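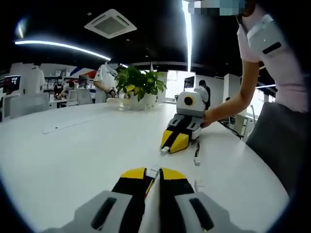
I was against the Tamuno meeting table from the day it appeared in the Benholm catalogue, mostly on account of the name and the price, which was 1203 before delivery. We had a perfectly good brown one. But the old table had sharp corners and a wobble, the lease on the new room came through, and I was outvoted. So we now own a large white table with a rounded edge, and there is a long thin strip let into the top near the left side that lies flush with the surface, set on the diagonal as you look at it from the door end. I've had it long enough to have opinions.

The flush strip first, as the brochure made a great deal of it. It does lie flat. You can slide a pad of paper across it and it won't catch, and I tried, several times, hoping it would. What I can't say is that it has changed how anyone works. Cables still end up on top of the table. Plugs, connectors and little white bits of plastic get put down wherever there is room, and on a white table a small white thing may as well be invisible. I lost an adaptor for two days that way and it had been in front of me throughout.

The surface marks less than I expected. Tea comes off with a damp cloth, whiteboard pen comes off with a bit of effort, and biro I'd rather not discuss. Benholm sell a cleaning spray for it. I bought one bottle and it did what washing-up liquid does, only with a smell of pears.

The curve is where I've given ground. I thought a rounded table was a showroom idea that would waste space, and it does waste some. You can't push it against a wall, and you can't put a second table up to it without leaving a silly gap. Against that, people can stand at it and reach into the middle without a corner in the hip, and most of our work with it is done standing up, two or three of us leaning over whatever has been put down. It suits that better than sitting. Sit at it for a whole afternoon and your forearms never quite find a straight bit to rest on.

Assembly took Dinesh Howlader and me most of a morning. The instructions are drawings only and the fixing bolts come in one unlabelled bag. The Allen key supplied is soft – use your own. Delivery was quoted for early December and came before that, so credit where it's due, though the driver left it on the pavement.

We also looked at the Grarar oval, which was 430 cheaper and had a nicer edge but no strip, and felt hollow when you knocked on it. The Zarnus we never saw in person. They wouldn't lend a sample.

There is a plant on ours now, a glossy thing in a white rounded pot. It looks well there and it is forever being talked around. I move it and someone moves it back.

Six out of 10. I'd go to seven if they sold it in any colour at all.

Reviewed November 23, 2020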